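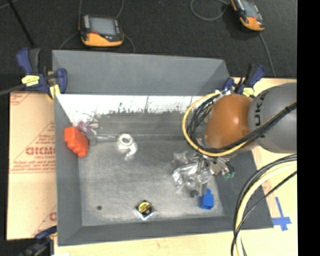
The odds-and-ends bin is back!

If you were with us last July you will remember how quickly it went, and how many of you wrote in afterwards to ask when we would do another. Well, the new one is up and running at Prenport, and we are ridiculously pleased with it. The idea hasn't changed. Everybody has a drawer at home full of bits that don't belong anywhere - the spare part, the little packet that came with something, the plastic wrapper with who knows what inside it - and the bin is where those bits get a second look before they get thrown out.

What makes it such fun is the mixture. You might find a bright blue block next to a black packet with a yellow label, with something shiny and curly lying a hand's width away, and you stand there trying to work out what on earth it belonged to. Half the pleasure is in guessing. The other half is in the moment when someone says "oh, I've got the rest of that at home", and off they go with it in a pocket. It happened a good deal last time and we are hoping for even more of it this year.

We have stuck with the big grey bin. It has had a hard life and the inside is well scuffed, but it's deep enough to rummage in and the plain grey is a great help when you're hunting for something small, especially anything red, orange or blue. We did think about smart new trays with compartments, and Brusex kindly offered us a price on them, but the people who sort at Kondorby tried trays over the winter and found that visitors stopped browsing. They looked at the one compartment they wanted and went home. With a bin you have to have a proper look, and you nearly always find something you didn't come for.

The tally from last time, for those who like such things (we do!): 2,612 items came in, and 700 of them went off to new homes on the first afternoon alone. Metal fittings and rings were the runaway favourites, and coloured blocks were not far behind. Packets did less well, mostly where the label had rubbed off, so if you still have the instructions or the box lid, please pop that in too and put a rubber band round the lot.

A few notes on what to bring. Small things only, please, nothing longer than your forearm. Metal, hard plastic and sealed packets are all very welcome. Clear bags are fine and in fact quite handy, as people can see in without opening them, but do squeeze the air out first or they take over the whole bin. No batteries, no blades, no glass and nothing that leaks. Anything with a lot of tiny pieces should be tied up or bagged.

There is a limit of 200 items per household, which sounds generous until you empty the kitchen drawer on to the table and start counting.

Sorting tables will be open from 2 until the light goes, and the Zoubi tea stall has promised to be with us again, with the ginger cake. If you would like to help with sorting, just turn up and ask at the door. You don't need to know what anything is. Most of us haven't a clue either, and it's a lovely way to spend an afternoon.

Items can be dropped off at Prenport or Kondorby from May 12, 2025. Please mark your bag "bin" so it doesn't end up with the jumble.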